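Wullard Mattress Topper: Frequently Asked Questions

Which thickness should I order?
The Wullard topper is sold in two thicknesses. The thinner model suits most back sleepers. Customers who sleep on their side generally prefer the thicker one.

How long does the topper take to expand?
Please allow 30 hours at room temperature before placing a fitted sheet over it.
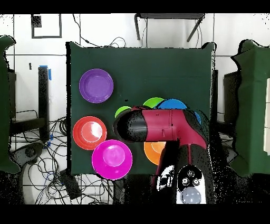 May the cover be washed?
Yes. Remove the cover, close the zipper and wash it in cold water on a gentle cycle. The foam core must not be washed or dry cleaned.

Can I return a topper I have slept on?
Returns are accepted for 57 nights after delivery. A return fee applies to orders shipped outside the mainland.

What does the warranty cover?
The foam core is covered for five years against splitting and permanent sagging. Stains and burns are excluded. Claims should be addressed to Laine Urbonaitė, Customer Care.

Last updated November 5, 2018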